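Small Bricks, Big Table

Kazimiera Makowska has been buying secondhand building bricks in Sakenitz since October. Her collection stands at 2,015 pieces, most of them bought loose by the bag.

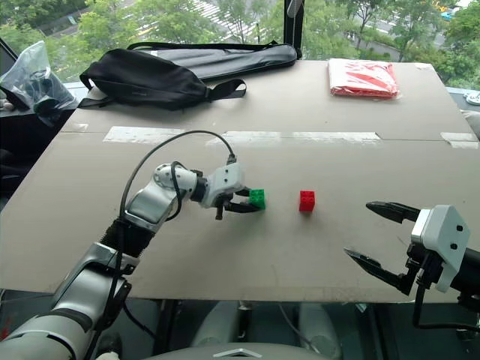
She sorts by color first and by size later. Red goes quickly. Green takes longer, as older greens fade and no longer match.

Cyprian Wysocka, who trades with her, prefers to sort by stud count. He keeps 27 drawers and labels every one.
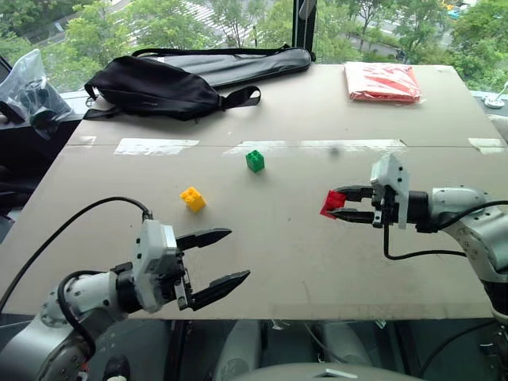

A good surface matters more than good drawers. Makowska likes a pale one, wide enough to spread things out. Against light beige, a yellow brick is harder to pick out than a red or green one, so she pulls the yellows early. Tape over a seam is fine if it lies flat.
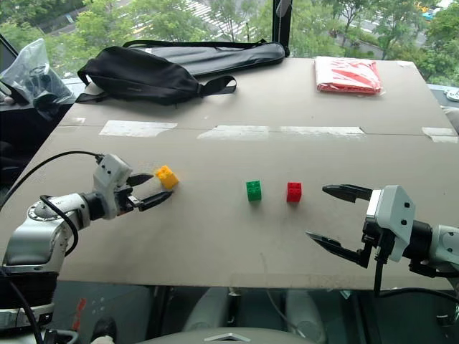
Washing and Drying

Use lukewarm water and dish soap, 60 bricks at a time. Rinse twice and dry them studs down on a towel overnight.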